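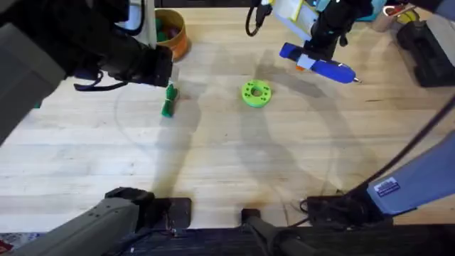 I have never trusted hot glue. I'd like to, because everyone with a craft channel and good lighting seems to run their whole house on it, but every time I've used it for something that mattered I've been disappointed within the year. So when people started telling me that a proper glue station was the answer to my mending backlog, a cleared table with the gun in easy reach and everything else in a cup, I was doubtful. The table is the part I'll argue about first. A pale butcher-block top is lovely to look at, and it shows every faint round scuff anyone ever puts on it. A blue gun with a slim metal nozzle looks smart over all that timber, I'll give them that. Drip on it and see how you feel.

Anyway, I did it. I gave the glue station a fair go from December until now and these are my findings, for whatever they're worth to anyone with a mending pile of their own.

The gun first. I bought mine at Shabalala in Emham, where they had one for $70 and a much cheaper one hanging next to it. The woman at the counter said the dear one held its temperature better. Maybe it does. I have no way of measuring that and I doubt she did either. What I can say is that it takes 7 minutes to get going, which the box describes as rapid, and that it dribbles the entire time it's sitting on its little wire stand. The cheap gun I had before this one also dribbled. I kept it for comparison and I can't tell the joints apart.

Then there are the sticks. Piteo make a "fabric grade" stick and a "general purpose" stick, and I bought both because I'm a fool in a shop. They look the same. They smell the same. I glued a strip of old flannelette to another strip of old flannelette with each one, waited overnight, and pulled. Both let go at the same sort of pull, and both left that shiny yellowish skin on the cloth that you can't pick off or wash out. If there's a difference I'd love to hear from someone who has found it and isn't selling sticks.

Fabric is really where my patience ran out. I keep seeing people say you can hem with hot glue. You can, in the sense that the edge will stay folded while you take the photo. I did a pair of curtains for the back room that way, and the first warm week the west-facing one came down along half its length. (We get proper afternoon sun at Fodcombe, the kind that finishes off candles.) I took the whole lot off, which meant cutting away the glued bit and losing a good strip of curtain, and sewed them by hand over two evenings. They've been fine since. They're also short now, so thanks for that.

Soft things that need to be tied are better off tied. Anybody with a twist of green cloth lying on the bench, bunched and knotted, has already got a fastening in it, and it's called the knot. I've seen tutorials where you knot the fabric and then put a blob of glue in the middle "for security". All that does is make a hard lump and ensure you can never undo it. I tried this on a dog toy. The dog went for the lump straight away, and I ended up taking it off him and binning it.

I was just as suspicious about the cup. Every one of these set-ups has a cup on the table with bits standing up in it, preferably in some cheerful colour. An orange one with a tan rim does look nice, and a bit of green and red poking out of the top does look as though somebody is about to make something. My own cup was an enamel mug. What happened to it is what happens to every cup in my house, and within a fortnight it held a dead pen, a button, a hex key and the scissors I'd been hunting for. A cup is where tools go to get lost standing up. I've gone back to a shallow baking tray, where I can see the lot at once and nothing tips over when I reach across it.

To be fair to the glue gun, it did win a few.

The foot came off the fruit bowl and glue put it back, and it has held through a lot of being dragged across the bench by people who ought to know better. It's unglazed underneath, which I think gives the glue something to bite on.

Felt pads on chair legs. The self-adhesive ones last me a month. With a dab of hot glue they've lasted since Christmas, though I do find strings of the stuff on the floorboards, fine as spider web.

Cardboard, obviously. For cardboard it's brilliant and I won't hear otherwise. The kids' cardboard shopfront is still standing in the hallway and I walk into it most mornings.

And that's about the extent of it. It failed on a shoe sole, a plastic peg basket, the handle of a mug (I knew better), and the trim on a lampshade, which slid gently down over one evening with the lamp on while I sat there and watched it. The lampshade I blame on myself. The box does say something about heat, in very small writing on the bottom flap.

The other thing I never see mentioned by the glue station crowd is the table itself. I worked on my good one for the first week because that's how it's done in the videos, and now there's a cloudy patch near the end where a drip went down and I was too quick to scrape. I've oiled it and it's better, but I know where it is. Since then I work on an old oven tray with a sheet of baking paper over it. The drips peel off cold. It's ugly and it takes up half the bench and I'm very happy with it.

I also did the sums on the sticks, which I wish I hadn't. I bought the bulk bag because it was cheaper per stick, and having used up a few on the jobs above I now have 209 of them in a shoebox under the stairs. At my current rate they will outlive the gun.

So I'm keeping it, but it lives on the high shelf with the icing nozzles and it comes down for cardboard and chair feet. Everything made of cloth goes in the sewing basket where it should have gone to begin with. If someone wants to tell me I bought the wrong gun, the comments are open, but please say what you glued and how long ago.

Next up I'm having a look at that washable fabric tape they've started stocking at Shabalala. I have my doubts about the word washable.

Posted 19th April by the Fodcombe Mender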